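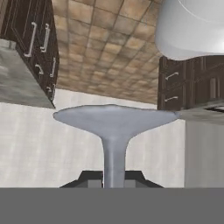

The Lakora Reading Journal

Hardcover, 200 pages, four ribbon markers, dark green or mustard cloth
Designed by me, printed and bound by Brunner
In stock in mustard. Green ships August 15, 2019.

Add to cart | Add to wish list | Ask me a question

Why I made a reading journal

I've kept track of my books since I was fourteen, first in a spiral notebook with a horse on it, then in a spreadsheet, then in three different apps, and then (this is the embarrassing part) on the backs of receipts that I stuck inside whatever I was reading. When I finally typed everything up I had close to a shoebox of receipts and I'd lost two whole summers of library books. I still can't remember the title of the one with the lighthouse and the twin sisters. If you know it, please write to me!

So I started drawing pages for myself. My friend Eglė Grīnberga saw them at our book club and wanted a set, then her sister wanted a set, and I spent most of a winter punching holes in photocopies. The Lakora is what those photocopies grew up into. It's the second edition now, and I've fixed nearly everything people wrote to me about after the first one.

What's inside

The bulk of the book is review spreads, two facing pages per title. The left page has the boring-but-useful stuff at the top: title, author, translator, narrator if you listened to it, where you got it, when you started and when you stopped. Under that there's a big lined space. The right page is dotted, so you can write, draw, paste in a ticket stub or copy out a passage you loved. I put the star rating at the bottom, very small, and you can ignore it completely. I mostly do.

There's a proper line for the translator because Drahomíra Jurčo, who translates novels for a living and was in the very first test group, pointed out that my draft didn't have one. She was very nice about it. I was mortified.

At the back you get:

A want-to-read list with a column for who recommended it
A lending log, so you know where your copy went
A series tracker for people who read book two first (hi)
A page-to-screen section: the book, the movie or show, and space for all your complaints about the casting
An index you fill in yourself
A pocket inside the back cover, big enough for a library card and a few bookmarks

The did-not-finish pages are new. They're four pages, no lines for reasons, just title and page number. I love them more than I should.

The paper

Cream, smooth, and thick enough that my gel pens and most of my fountain pens behave. Really wet nibs will show a bit on the other side, and alcohol markers go straight through, so keep those for another notebook. Highlighters are fine. Pencil is lovely on it.

The binding is sewn and it opens flat once you've broken it in a little. Don't crack it open in the middle on day one – go a few pages at a time from each end and press gently along the fold. It takes a couple of minutes and it's kind of soothing.

Size and details

A little bigger than a trade paperback, so it'll go on the same shelf
Cloth cover with a blank label on the spine for the year
Page numbers on every page
Rounded corners
Elastic closure, same color as the cloth
No dates printed anywhere, start whenever you like

What's changed since the first edition

The ribbons are longer. The old ones stopped just short of the bottom edge, and I heard about it from a LOT of you. The elastic is softer too, and the genre checkboxes are gone. Raghavendra Unnithan sent me a two-page email about why his favorite books never fit any of the boxes, and by the end of it I agreed with him. There's a blank line there now and you can call the genre whatever you want.

I also took out the yearly goal page. A few people miss it, so I have it as a free printable. It's sized to slip into the back pocket if you fold it once.

What people have told me

"I gave one to my daughter and ended up ordering another for myself. We compare notes on the same books and disagree on nearly all of them." – Helju Ramanauskas

"Good paper, good size. I'd like a plain black cover at some point." – Brodie Ashby

(Brodie, I'm thinking about it. Black cloth picks up every bit of cat hair in my house.)

Shipping and returns

Orders go out in a cardboard book mailer, two journals per mailer at most. If yours arrives with a bumped corner, send me a picture and I'll replace it. Unused journals can come back within a month, and you pay the return postage on those.

I can't do gift wrap right now, but I'm happy to tuck in a handwritten card. Put your message in the order notes and tell me who it's from.

Goes well with

Trato page flags, the skinny paper ones
Pullinura cloth book sleeve, medium (the small is too tight)
Spare spine labels, sheet of 70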